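Condix opens Dunmore workroom to gather handling examples for robot arms

DUNMORE, Nov 30, 2020 - A small automation firm has started paying people to pick things up and put them down again, with the aim of teaching robot arms to do the same.

Condix, which makes sorting equipment for warehouses, opened a workroom on Bergate this month. Operators there hold a gripper in each hand and carry out simple tasks at a table. The movements are recorded and passed to a learning system that will later run a pair of arms.

The company has collected 395 usable recordings to date, according to project lead Mahtab Alipour. The first round calls for household and sporting items that can be set in a tray or moved from one side of a table to the other.

"We could write out rules for a ball and a tray, and they would work for that ball and that tray," Alipour said. "Move the tray a few inches and you start over. We want the system to have seen a lot of different starting points."

Each recording lasts no longer than 28 seconds. Operators are told to move at an even pace, keep the objects in view and finish with the grippers open. If an object is dropped, the operator picks it up and carries on. Those recordings are kept in a separate group and will be used to teach recovery from mistakes.

Obinna Danladi, who trains the operators, said most people need a morning to get used to the tools. The common fault in the first hour is squeezing too hard.

"They also want to help with their fingers," Danladi said. "You have to get used to the idea that the pads are your fingers now."

Condix has hired 17 operators from Dunmore and nearby Sornbridge, working in shifts of up to four hours with breaks. None had worked with robots before. Danladi said that was fine with the company, and that two of the steadiest came from bakery jobs.

Objects and tray positions are changed between recordings from a printed list. A reviewer goes through each day's work and throws out anything with a missing video file or a blocked view. Early on that meant losing a good share of every shift, Alipour said, mainly to cables catching on sleeves. The operators now check their cables before each start.

The firm plans to run the first trained arms at its Sornbridge shop in February. They will be tested on 3 tasks, all of them covered in the recordings, and then on objects the system has not met. Alipour would not give a target for how often the arms should succeed.

"I'd like to see them try first," she said.

Condix has leased the workroom through the spring. A second table is on order, and the company said it will take applications for evening shifts once the table is in place. Applicants must be 18 or older and able to use both hands for the full shift. No technical background is required. Forms are available at the Bergate front desk.
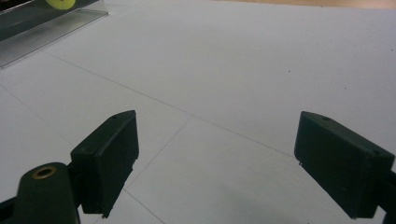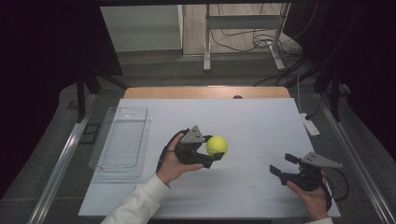 Hand-held grippers in use at a white work surface in the Condix workroom. The second picture shows a tennis ball held in one of the two grippers.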